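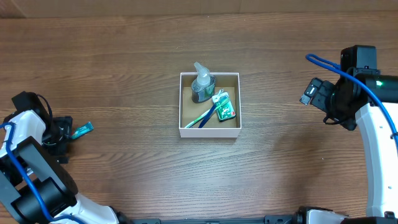 Wevby: your questions, answered

I've had a lot of emails since we put the Wevby results up, and I kept typing the same replies, so I've gathered them on one page. I've tried to keep the maths out of it. If you want the maths, the write-up has plenty.

Last updated November 24, 2023

What is Wevby, in one breath?

It's a way of training a two-armed robot to pack small things into a box by copying people, where the robot also learns to say how sure it is about each move before it makes it. When it isn't sure, it slows down and looks again. That second bit is the new part. The copying part has been around for ages and we borrowed happily from everybody.

Why bathroom things?

They're horrible to pack! I mean that as a compliment. A toothbrush is long and thin and rolls when you look at it funny. A pump bottle is tall, heavy at the bottom and has a nozzle sticking out that catches on everything. Flat little packets are the worst of the lot, as there's almost nothing to grab once they're lying down. We did start with wooden blocks and got lovely numbers, and then learned very little from them.

Also you can buy the whole set at a chemist for the price of lunch, which matters when you drop things as often as we do.

How did you collect the examples?

A person moves a pair of small handles and the two arms follow along. Every run is recorded from start to finish, joint positions and camera pictures together. We ended up with 1540 runs that we kept. Most were done in July, in a room with no air conditioning, and I'd swear you can see the tempers shortening in the data (the grasps get faster and sloppier after lunch). I wanted to throw the sloppy ones out. I was outvoted, and the robot did better with them left in, so I've stopped bringing it up.

Do the arms share one brain or have one each?

One between them. We tried separate models that passed messages to each other and they kept being terribly polite, both hanging back from the box and waiting for the other to go first. With a single model that picture mostly went away. You do pay for it in training time.

What does "how sure it is" mean here?

Instead of predicting one next move, the model makes a handful of guesses - 5 in our set-up - and we check how much they agree. If they all point the same way, off it goes. If they're scattered, it cuts its speed and takes a fresh look. There's no separate module deciding this, only the spread of the guesses. It's a bit crude. We tried cleverer measures and they were slower without packing any better, at least for us.

I've been asked a few times whether more guesses would help. A little, yes, but the arms start to stutter because the computer can't keep up.

So does it work?

Fairly well. In our main test, 512 attempts at putting an item in the box, the slowing-down version dropped 62 fewer items than the plain version given the same starting layouts. Nearly all the gain comes from the flat packets and the toothbrushes. For bottles I couldn't honestly tell the two apart, and I'd ask you not to quote us as saying it helps there.

It's also slower. People skip over that when they talk about the results, so please don't.

Where does it go wrong?

Crossed toothbrushes, mainly. If two are already lying over each other in the box, the robot sometimes sees one odd-shaped thing and gets very confident about it, so the slowing down never kicks in. Confident and wrong is the failure I lose sleep over. See-through plastic is another weak spot, and so is anything glossy under a strong lamp.

Then there's the nozzle problem. If a pump bottle is standing up near the back wall, an arm coming in from the side can clip it on the way past. The people doing the demonstrations steered round it without thinking, but each of them did so differently, and the model seems to have averaged them into a path that's a bit too close. We're working on that now.

Does it close the box or stack things neatly?

No lid, no neatness. An item counts as packed if it's inside the walls and has been let go. I know that's generous! Neat packing is a different problem, and a harder one than I thought before I looked into it.

Is this the same as the Hedegaard method?

Related, but no. Hedegaard asks a person for help when the model is unsure. Wevby never asks anybody, it only takes its time. You could join the two up quite easily, and if you do I'd love to hear how it goes.

What about Prireo?

Prireo is our recording software. It lines up the joint readings with the camera pictures and saves them in one place. You don't need it to use Wevby, though you'll need something that does the same job, and the timing really does have to be right. We had a lag in an early version and spent far too long blaming the model for it.

Can I run it on my own arms?

Probably, if you have two of them fixed to the same base and a camera that doesn't move. Please bolt the camera down properly. A nudge you'd never notice by eye is enough to make the grasps land short. You will need your own demonstrations as well, as ours won't carry over to arms with a different reach.

Will you share the data?

Yes, it's going up on the Noltmont page in parts. The bottle runs are there already. The packets and toothbrushes follow once I've finished fixing the labels, a job I keep putting off.

My question isn't here

Send it through the contact form. I read them all, I'm just slow, and if the same thing comes in more than once I'll add it to this page.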